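How to time a hand assembly step before the automation quote arrives

Vendors count cycles. They will come to your bench, watch for ten minutes and hand you a figure for what a machine could do. Get your own figure first, because theirs will be the one everybody repeats.

At Gestwood we had a small fitting job that Sterell wanted to take off the bench. Their sheet called it "simple insertion." I have my doubts about the word simple.

1. Pick one step and write down where it starts and stops. Ours starts when both parts are in hand and stops when they are set down.

2. Ask the person who does the job to talk you through it. Kadri Kazlauskienė listed two checks by feel that were nowhere in the work instructions. The vendor's sheet left them out too.

3. Watch the hands, and note what each one does separately. 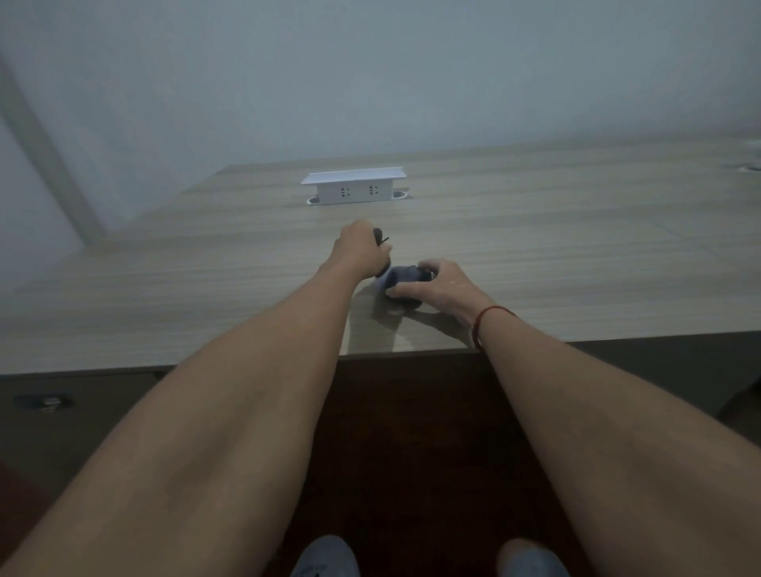
Left hand grips from above, right hand stays low on the desk.

One hand holds and the other steadies or presses, and the roles can swap partway through. A timing sheet with a single column will miss that. Give each hand its own column.

4. Time 70 pieces, spread over the shift. Do some at 6 in the morning and some after lunch. Leave the slow ones in. Ravindran Gowda wanted to drop ours as outliers, but those were the parts that didn't fit the first time, and a machine will meet them as well.

5. Log every reject and who caught it. If the fitting is automated, somebody still has to catch them — usually the same person, now standing farther away and looking after a feeder.

6. Ask the vendor in writing who clears jams, who reloads trays and what those people will be paid. Sterell answered the first part.

Our count came to 122 pieces an hour, rejects included. Put your number beside the quote and make sure both cover the same work. Then show the sheet to the people at the bench before it goes upstairs. They should get to correct it while it's still in pencil.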